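Home | Stories | Archive | Submit

November 2020
By Lovely Talavera

MAINTENANCE RECORD, UNIT 3

The gripper was signed in at Nokbridge at the start of the shift. Mr. Fraser entered the fault as it had been reported to him: the unit closed unevenly and had dropped 2 items. He set down the time and his initials, and passed the sheet to Ms. Simard.

Regulations required that the pads be examined before the joints. Ms. Simard examined the pads. She noted wear at the lower corners and wrote that it was within limits. She then asked who had last serviced the unit. The record gave the name of Kedir Wubshet, and the month as May.

"Mr. Wubshet left us in May," said Mr. Fraser.

"He completed the form before he left," said Ms. Simard. "Every line of it."

The procedure called for 10 cycles, open and closed, followed by a trial on a light object.
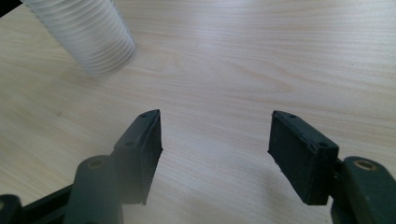
Ms. Simard read the old sheet again while Mr. Fraser prepared the new one. Under Remarks, where the staff of Nokbridge customarily wrote "None," Mr. Wubshet had written: "Pulls to the left when tired. Please be patient with it."

The instruction had not been countersigned. Ms. Simard took up her pen and countersigned it.

Contact | Copyright Druneck Review | Back to top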